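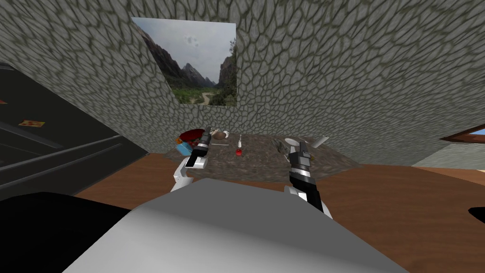
1/ Right, Kistley recount. Been at the leisure centre since 4 and my phone's on 11 percent so this will be quick

2/ First count had Arūnas Vaher ahead by 161. Bundle check on the Plutcombe ward boxes and it's now 2. Two votes!! On a council seat that was meant to be safe

3/ What happened, as far as I can tell: a stack of Karunaratne papers got put on the Vaher pile. Spotted by one of her counting agents, not by staff. They've been re-sorted in front of both sides, no one's disputing that bit

4/ What IS being disputed is the postal votes. Almost 700 of them from Hestthorpe. The verification sheet and the declared total don't match and I've had three different explanations in an hour

5/ Explanation one, typo on the sheet. Explanation two, spoiled ballots counted in one column and not the other. Explanation three was "we're looking into it"

6/ Before the replies fill up: a mismatch on a form isn't fraud. Could easily be somebody's handwriting at one in the morning. But you should be able to ask to see the sheet without being treated like a crank

7/ Asked the deputy returning officer, Toàn Đỗ, if the sheet will be published. He said candidates and agents can inspect it tonight, everyone else has to wait. Polite about it tbf. Didn't say how long

8/ Vaher's lot want it declared now. Karunaratne's agent wants the Hestthorpe postals done again from scratch. Lot of huddling by the fire doors

9/ Same thing was raised in December at the by-election btw. Different ward, same form, same two columns. Was told then that the form would be redesinged. Looks identical to me

10/ Update, full recount of the postals agreed. Tables being cleared, staff sent for a tea break first, boxes staying sealed and in view. Agents from both camps sat right next to them

11/ Battery nearly gone. Will post the result when theres a result. If you were an agent in Hestthorpe and wrote down your own tally, please message me

Contact | © Kistley Count Watch | Back to top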